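Ploston Workshop — equipment review, minutes
06/07/2026

Present: Senthil Joseph (chair), Lenni Oksanen (notes), two from the Cheetham site by phone. Apologies from stores.

1. Last minutes. Agreed, no changes.

2. Prernine gripper kit, trial offer. Kit is two fingers, wrist camera, mounting plate and the Ila software. Quote is 415 a month on lease, support included for the first 5 months. After that unclear, Senthil to ask. Buying outright not discussed, no price yet.

Setup took one morning at Ploston. Manual thin on camera calibration, Lenni had to call support twice. They did pick up quick.

Lenni reported on the tabletop trial. 21 parts on the list, mostly small brackets and caps. Flat washers the worst of it — fingers touch down fine but slide over the top. Cheetham asked if thinner tips are avaliable. Prernine say August.

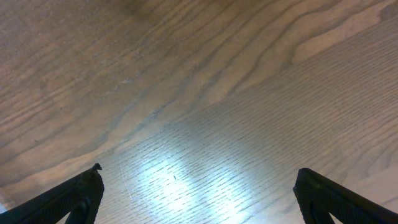 Cycle count so far nearly 600, no faults logged on the arm side. Software froze once during a restart, log sent to Prernine.

Cheetham want to see it run with their own trays before anyone signs. Fair point, agreed. Senthil not keen on a long lease — wants a break clause in writing first.

3. Actions
Senthil — lease terms, break clause, cost after support ends
Lenni — send parts list to Cheetham, chase thinner tips
Cheetham — ship two trays over, label them this time pls

4. AOB. Spare fuses are in the wrong cabinent again.

Next meeting once the trays are in.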